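From the Cell: Two Arms, One Gearbox's Worth of Patience

Readers of the August issue will remember that the Mostum cell was due back in service "shortly." The author of that word has been spoken to. It is running again now, and since several of you have asked what takes so long about bolting two arms to a rail, we thought we would write it down.

The trouble began with the right arm, which had developed a habit of arriving slightly late to everything. On its own, this was tolerable. Paired with the left arm on a handover, it meant that one gripper let go while the other was still on its way, and the floor got a new chip. We blamed the software for a week. The software people at the Ferard office blamed the bolts, and they were right, which they have mentioned since.

Two of the mounting bolts on the right base had backed out far enough to turn by hand. The base rocked, the calibration drifted, and every correction we made was a correction to a wobble. Both bases have now been pulled, cleaned and put back with thread locker, and the torque gets checked every 200 hours of running. There is a sheet for this. The sheet hangs on the door, and the pen is on a string, because we know ourselves.

Next came the cables. Guillot supplied new ones at a length they called generous, and we spent an afternoon finding out what happens to a wrist cable with no slack when the joint goes to its limit. (It unplugs itself, quite politely, and the wrist camera goes dark.) We now leave a full loop at each wrist and walk both arms through their range at crawl speed before anyone is allowed to go home.
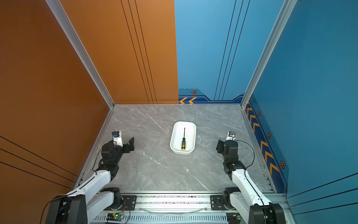
Calibration is the part visitors find dull, and they have a point. We run 16 poses per arm, save the offsets, and then do a pick by eye to see whether the numbers mean anything. The test piece is whatever hand tool is nearest and least loved. At the moment that is the yellow-and-black screwdriver, laid lengthwise in the white tray with both grippers open on either side of it. A long thin shaft is unforgiving of a bad offset, and the low walls of the tray give the fingers something to hit if we have the height wrong. Markonel's setup guide recommends a machined test block. We had a machined test block. It is believed to be under the bench.

If you are booking time on the cell, please note the following. Warm-up is 7 minutes and cannot be talked down. Leave the grippers open when you finish. Check the lights on the little circuit boards down on the rail before you start, and if one is not green, come and find us before you try anything clever. And if you take the screwdriver to fix something else, put it back in the tray.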